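Sproģis Kitchen Gripper Trials

The Sproģis Kitchen Gripper Trials are a long-running comparison of robot hands, arms and head cameras, built around the homely business of loading a dishwasher. Each gripper is measured against bare human hands doing the same chore in the same kind of kitchen, and the human footage comes from a camera worn at head height, so that people and robots can be compared from much the same point of view.

Human reference footage, head camera:
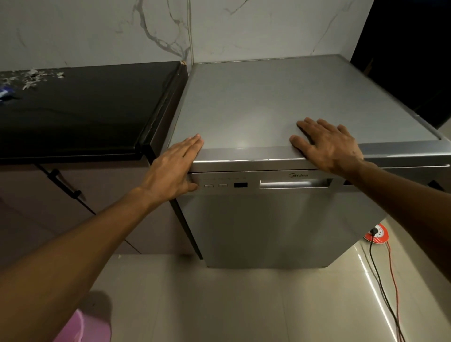
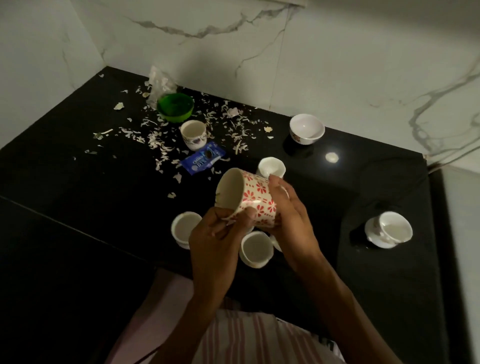
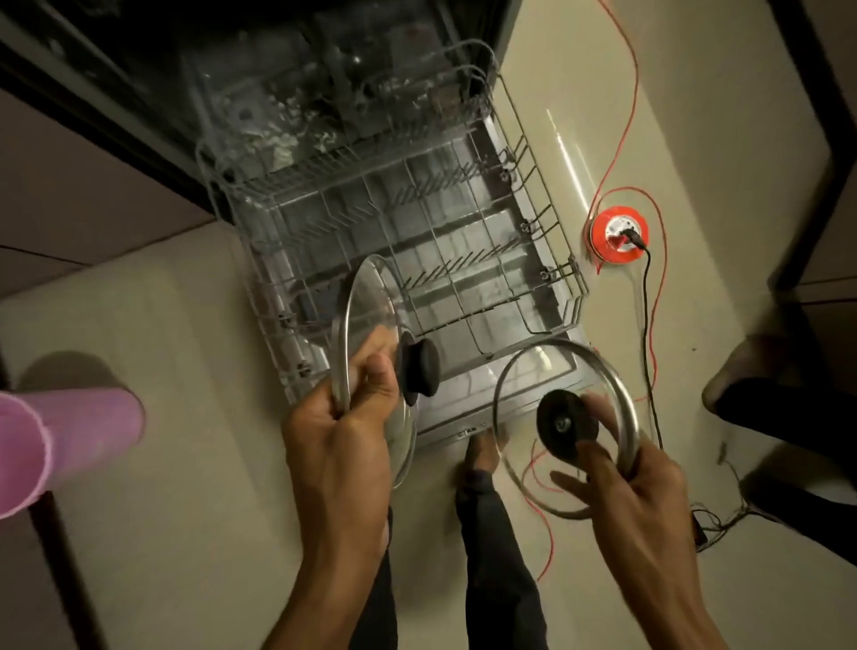

The trials grew out of a friendly disagreement over whether two fingers are enough for housework. Fivon, whose two-finger gripper is sturdy and wonderfully simple to repair, held that they are. Plumetix, maker of a softer hand with 5 fingers, felt that anyone who had ever picked up a teacup by its rim would say otherwise! Both hands were fitted in turn to the same pair of Prirnis arms, with the same controller and the same camera, to keep the comparison as fair as could be managed.

Every gripper is given 1,000 attempts, divided among mugs, bowls, saucers, glass lids and the rack itself. An attempt counts as good if the item is lifted, carried and set down without being dropped or knocked against its neighbors. The human reference set holds 3,207 short clips, of which 50 are kept back for checking the scoring (a dull job, but a necessary one).

In the results published on Jun 17, 2023, the Fivon gripper did very nicely with mugs and was the steadier of the two when pulling out the rack. The Plumetix hand was ahead on saucers and on lids, where it could close gently around the knob and still keep a finger on the rim. Both had trouble with clear glass, which the depth camera often failed to pick up, and a second camera on the wrist was added the following September.

The scoring sheet has been criticized for giving no credit for speed, and the Plumetix hand is certainly slow. A timed version is listed as a separate event, using the same arms and the same dishes.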